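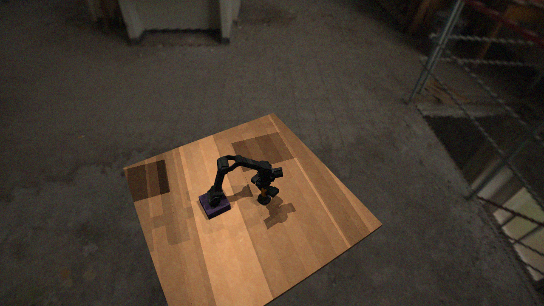
RURNDALE, 1 Aug 2020 — The old Tedwood sawmill on the edge of Rurndale is getting its floors back, and the whole town is invited to come and walk on them!

Built in 1845, the mill cut lumber for half the houses in the Banmont valley before it closed. It has been a feed store, a dance hall and, for one very long winter, the town library. Now the Tedwood Mill Project is ready to open the main hall and the loft above it, with 3000 square feet of reclaimed planking laid, sanded and oiled by hand.

Most of the boards came out of the building itself. They were lifted and numbered in chalk, then stacked in the drying shed while the joists underneath were repaired. Where the old wood was too far gone, the crew used planks saved from a barn on the Tan River road, cut from the same kind of pine and worn in much the same way. The colors don't match perfectly, and we love that. Stand by the loading door in the late afternoon and you can pick out the barn boards easily — they're the ones with the wider grain and the square nail holes.

The loft was the hard part. Its floor had dropped 2 inches on the river side, and raising it meant working slowly with jacks, a little at a time, so the brick wall wouldn't crack. The wall held, the windows open again, and the view up the valley is as good as anyone remembered.

The hall will be open every afternoon through November, with free entry. Visitors can see the original saw pit, try a hand plane on scrap pine and look through a collection of mill ledgers lent by Banmont families. Soft-soled shoes are requested for the first few weeks while the oil finishes curing. The loft is reached by 2 short flights of stairs, and a lift is planned for next year.

If your family has photos, tools or stories from the mill, please bring them along. We'd be thrilled to make copies for the ledger room.

We use cookies to improve your visit to this site. Accept | Manage settings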